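## Übung 4: Keimung der Waldkiefer nach Bodenfeuer

Stand: 14. Juli 2025

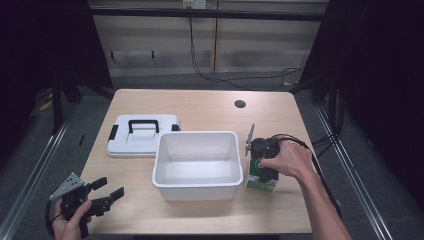

Abb. 1: Offene Kunststoffbox, Deckel mit schwarzem Tragegriff

**Standort.** Versuchsfläche Plollau, sandiger Podsol, Rohhumusauflage vor dem Brand 77 mm. Vergleichsfläche ohne Brand: Grevwood.

**Grundbegriffe**

- *Mineralbodenkeimer*: Arten, deren Keimwurzel eine mächtige Streuauflage kaum durchdringt.
- *Serotinie*: verzögerte Samenfreigabe aus geschlossenen Zapfen. Bei *Pinus sylvestris* nicht ausgeprägt - die Samen stammen aus überlebenden Randbäumen.

**Ansatz.** Je Fläche 500 Samen, insgesamt 1.000. Aussaat im April in 2 Varianten: Auflage belassen, Auflage entfernt.

**Auswertung.** Keimrate *K* = gekeimte Samen / ausgesäte Samen. Taube Samen vorab durch Schwimmprobe aussondern. Sämlinge mit abgestreifter Samenschale gelten als gekeimt.

**Aufgabe.** *K* je Fläche und Variante berechnen, Unterschiede mit dem Chi-Quadrat-Test prüfen. Lichteinfluss getrennt diskutieren.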